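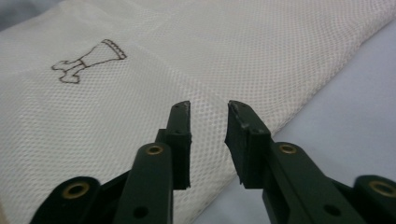 # 마당 새 모이대와 물그릇 세척·관리

Wovmont 주택 단지 관리 자료 중 마당 시설 항목. 작성: Clandton 공방

모이대와 물그릇은 여러 마리가 번갈아 쓰는 시설이므로 배설물과 젖은 모이가 쌓이면 살모넬라, 트리코모나스 등의 전파 경로가 된다. 세척 주기는 맑은 날씨가 이어질 때 2주에 한 번, 비가 잦거나 방문 개체가 많을 때는 그보다 짧게 잡는다. 물그릇은 별도로 매일 물을 간다.

## 준비물

- 15리터 들이 양동이. 주방용과 섞어 쓰지 않는다.
- 자루 달린 솔, 관 내부용 병솔
- 고무장갑
- 중성 주방세제
- 무향 염소계 표백제
- 마른 수건 또는 건조대

향이 첨가된 표백제와 겔 타입은 제외한다. 점도 조절제와 향료가 플라스틱 표면에 남는다. 표백제는 식초, 구연산, 암모니아 세정제와 같은 날 같은 양동이에서 쓰지 않는다.

## 모이대 세척 순서

1. 남은 모이를 전부 비운다. 젖었거나 덩어리진 것은 밀봉해 종량제 봉투에 버린다. 마른 모이도 바닥층은 버린다.
2. 분해한다. 관형 모이대는 바닥판과 횃대를 모두 뺀다. 나사식은 패킹 방향을 기억해 둔다.
3. 세제를 푼 미지근한 물에서 솔질한다. 배설물이 굳은 곳은 긁어내기 전에 불린다. 마른 상태에서 긁으면 분진이 날린다.
4. 헹군다. 유기물이 남으면 표백제의 소독력이 크게 떨어진다.
5. 물 아홉에 표백제 하나의 비율로 섞은 용액에 15분 담근다. 떠오르는 부품은 접시로 눌러 둔다.
6. 흐르는 물로 염소 냄새가 나지 않을 때까지 헹군다.
7. 완전히 말린 뒤 조립한다. 내부에 물기가 있는 채로 모이를 채우면 바닥부터 곰팡이가 생긴다.

작업은 실외 또는 환기가 되는 세탁실에서 한다. 주방 싱크대는 쓰지 않는다. 세척수는 빗물받이로 버리지 말고 하수로 연결된 배수구에 버린다. 빗물받이는 지역에 따라 처리 없이 하천으로 이어진다.

## 재질별 주의

**플라스틱.** 깊은 흠집이 생긴 것은 교체한다. 흠집 안쪽은 솔이 닿지 않는다. 투명 관이 뿌옇게 변한 것은 자외선 열화이며 세척으로 복구되지 않는다.

**금속.** 표백 용액에 오래 두면 도금이 상한다. 담금 시간을 지키고 즉시 헹군다. 녹이 난 철망은 발을 다칠 수 있는 끝부분부터 확인한다.

**목재.** 표백제가 스며들어 건조에 오래 걸린다. 햇볕에 하루 이상 말린다. 갈라진 판재는 분리해 새 판으로 바꾼다. 방부목은 모이가 직접 닿는 면에 쓰지 않는다.

**세라믹, 콘크리트.** 물그릇에 흔하다. 유약이 벗겨진 자리와 기공에 조류(藻類)가 붙는다. 뻣뻣한 솔로 충분하며 살조제는 넣지 않는다.

## 물그릇

수심은 가장자리에서 얕게 시작해 중앙으로 갈수록 깊어지는 형태가 적당하다. 경사가 없는 그릇에는 납작한 돌을 넣어 발 디딜 곳을 만든다. 바닥이 매끄러우면 돌 대신 거친 타일 조각을 뒤집어 깔아도 된다.

겨울에 결빙을 막으려고 소금, 글리세린, 부동액을 넣는 경우가 있는데 모두 금지한다. 소금은 중독을 일으키고 글리세린은 깃털에 묻어 방수와 보온 기능을 떨어뜨린다. 식용유를 한 방울 띄우는 방법도 같은 이유로 쓰지 않는다. 얼음은 미지근한 물을 부어 떼어내고 물을 새로 채운다. 끓는 물은 그릇을 깨뜨린다.

## 기름과 윤활제

다람쥐를 막을 목적으로 기둥에 바셀린, 그리스, 식용유를 바르지 않는다. 깃털에 묻은 기름은 새가 스스로 제거하지 못하며, 부리로 다듬는 과정에서 삼키게 된다. 대신 기둥 중간에 원뿔형 차단판을 단다. 경첩이나 걸쇠가 뻑뻑하면 분해해서 씻고, 그래도 움직이지 않으면 부품을 바꾼다.

예초기 연료를 채우는 자리는 모이대와 물그릇에서 떨어진 포장면으로 정한다. 흘린 연료는 물로 씻어내지 말고 고양이 모래나 질석을 덮어 흡수시킨 뒤 쓸어 담는다. 쓸어 담은 흡착재는 뚜껑 있는 금속 용기에 넣고 지자체 유해폐기물 기준에 따라 배출한다.

## 배치

유리창과의 거리는 아주 가깝거나 아주 멀어야 한다. 가까우면 날아오를 때 속도가 붙기 전이라 충격이 작다. 중간 거리가 가장 나쁘다. 창 바깥면에 점 무늬 필름을 붙이면 위치에 관계없이 충돌이 준다. 안쪽에 붙이면 반사를 막지 못한다.

모이대가 2개 이상이면 서로 떨어뜨려 밀집을 줄인다. 아래쪽 바닥에 떨어진 껍질은 갈퀴로 걷어내고, 매번 같은 자리가 질척해지면 모이대를 옮긴다.

## 아픈 새가 보일 때

깃을 부풀린 채 움직이지 않거나, 눈 주위가 붓거나, 삼키기 어려워하는 개체가 있으면 모이대와 물그릇을 모두 거둔다. 세척 후에도 2주는 다시 걸지 않는다. 이웃집에도 모이대가 있으면 같은 기간에 함께 거두도록 알린다.

다친 새나 기름이 묻은 새는 집에서 씻기지 않는다. 공기구멍을 낸 종이 상자에 수건을 깔아 넣고, 어둡고 조용한 곳에 둔 채 지역 야생동물 구조 기관에 연락한다. 물과 먹이는 기관의 안내가 있기 전까지 주지 않는다. 만진 뒤에는 장갑을 꼈더라도 비누로 손을 씻는다.

## 모이 보관

뚜껑이 잠기는 금속 통에 넣어 그늘에 둔다. 새 봉지를 열 때 남은 모이 위에 붓지 말고 통을 비운 다음 채운다. 냄새가 시큼하거나 실처럼 엉긴 것이 있으면 통째로 버리고 통도 위 순서대로 씻는다. 해바라기씨는 지방이 많아 여름에 산패가 빠르므로 6월부터는 작은 포장으로 산다.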